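Zerneo botanical blanket, queen size: review after one winter and a lot of laundry

Writing this fast because the dryer has 40 minutes left and then I have to fold again. Short version: good blanket, warm, nice to look at, sheds at the start, too big for my washer. Four out of five. Long version below for anyone on the fence like I was.

What I bought

Zerneo quilted plush blanket, queen, the cream one with the leaves and ferns. There was also a plain cream and a gray. Got it at Baststead, the big one out by the highway, end of season shelf. Paid full price for a pillow the same day so I don't feel clever about it.

Wanted something that could be a bedspread in the day and a real blanket at night. Had a duvet with a cover before that. Hated the cover. Corners always empty, all the filling down by my feet by 3 a.m. Done with covers.

Also needed something I could fold laundry on. Small apartment, no table big enough, so the bed is the laundry table. Sounds dumb as a test but that's most of what this blanket does between breakfast and bedtime, so it's most of what I'm reviewing.

First impressions

Heavy. Heavier than it looked on the shelf. Came squashed in one of those zip bags with a cardboard insert and took a full day to puff back up. Had fold lines for maybe a week, then gone.

Smell: a little plasticky out of the bag. Aired it over the shower rod overnight. Fine after that.

Shedding: yes. Cream fluff on everything dark for the first two washes. Black leggings were a disaster. If you buy this, wash it by itself first, shake it outside, clean the lint trap halfway thru. After the second wash it calmed way down. Now I get a bit of fuzz on socks and that's it.

The pattern

Was worried about this part. Big leaf prints can go hotel lobby real quick. This one is OK. The colors are muted, rust brown, gray green, some dark maroon in there, all on the cream. The ferns are big, much bigger than I figured from the little picture on the label. If you like small and tidy prints, get the plain.

The pattern also hides stuff. Dropped a bit of toast on a fern, didn't find it until night. Good or bad, you decide.

My only gripe is the pattern has a right way up, sort of, and I never remember which end goes at the pillows. A tag on one corner would fix it. There is a care tag but it's on the side, no help at 11 at night.

Warmth

Warm. Very. I run cold and this plus a sheet got me through January with the heat turned down. By April it's too much, and I sleep with one leg out. Not a summer blanket, don't let the store tell you all-season.

Doesn't slide off the bed much, the weight keeps it put. My old duvet was on the floor every other morning.

As a folding surface

OK so the real test. Two baskets, every weekend, dumped on the bed.

Soft stuff is great on it. Towels, T-shirts, pillowcases, all good. The plush grabs a little so shirts stay where you lay them while you do the sleeves. On my old slippery duvet cover everything slid into the dip in the middle.

Jeans are the hard one. Thick seams, stiff waistband, belt loops that fold over on themselves. Denim won't lie flat on something this thick and you can't press a crease down because the blanket just gives. Pushing on a waistband you're mostly pushing into the mattress. What works for me is picking the jeans up by the waistband, one good shake, fold in half in the air, then lay down. Smoothing them on the bed first is a waste of time.

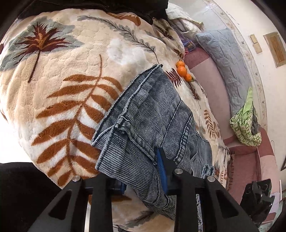 Things I checked because of the jeans

Snags. Main worry, with zippers and rivets dragging over it every week. So far one pulled tuft, near the foot end, from a zipper I should of closed first. Trimmed it with nail scissors, can't find it now. Close your zippers.

Dye. I wash jeans in cold and some of mine are newish and still let go of color. Put a damp pair down on the cream part once, by accident, while I answered the door. No blue mark. I wouldn't push my luck with raw denim or anything black and brand new.

Lint. The cream fuzz does stick to dark blue denim more than to anything else I own. Faded pairs it hardly shows. Lint roller lives on the nightstand now. Sticky kind, the rubber brush kind did nothing.

Washing it

Here's where the star comes off.

Tag says machine wash cold, gentle, tumble low. Sure, if your machine is big. Mine is an apartment size and the blanket goes in like a cork. First time the middle came out dry. Really, a dry patch, soap powder still sitting on it. Now I take it to the laundromat on Dudcombe and use the large front loader. Two bucks more than the normal one. Every six weeks or so in winter.

Drying is slow. Low heat, two full cycles, and you have to pull it out and turn it in between or it rolls up into a burrito with a wet center. Don't go high heat. I did for one cycle because I was late and the plush on one corner got a little rough. Not ruined, but my hand finds it every time.

Quilting held up fine, no popped stitches, no lumps. Edges still straight. I expected worse at this price.

Line drying, tried it once on the balcony rail. Took all day and into the evening and it weighed a ton wet. Nope.

Compared to the other one

Before this I borrowed a Mizuno throw, the thin fleecy kind, for a couple weeks to see if I even liked blankets with no cover. Not a fair fight, a throw is a throw. But some notes:

Mizuno dries in no time and fits in any washer.
Zerneo is way warmer. Not close.
Mizuno is flatter, so jeans and dress shirts fold better on it.
Zerneo looks like a made bed. Mizuno looks like somebody left a blanket there.
Static: both, Zerneo less.

If I had a table for folding and a normal size washer I would have zero doubts about the Zerneo. I have neither so I have a few.

Small stuff

Pet hair: no pets, can't say. My sister's cat visited and left a fair amount behind, it came up with the roller, took a while.

Storage: doesn't fit back in the bag it came in. Did anyone ever get it back in the bag? I use a lidded bin under the bed, fills the entire bin.

Size: queen covers my queen with a decent hang on both sides. If your mattress is one of the tall ones, maybe go up to king.

Colors after washing: rust parts look the same to me. Cream still cream. Wash it alone or with whites.

Sitting on it in jeans: fine. Butt prints in the plush though, they brush out by hand.

Would I buy it again

Yeah. Maybe the gray, for the lint. Probably the cream again though, I like the ferns more than I planned to.

Buy it if you're cold at night, hate duvet covers, and have access to a big washer. Skip it if you sleep hot or your whole closet is black. And if you also fold on the bed, put a flat board or a big tray under the jeans. I started using the cardboard insert from the bag, works OK, a bit bendy on one side now.

Four stars. Dryer's buzzing.

Update, same night: both cycles done and one corner still damp, so it's over the back of the couch. Sleeping under the old duvet. Forgot how bad it is.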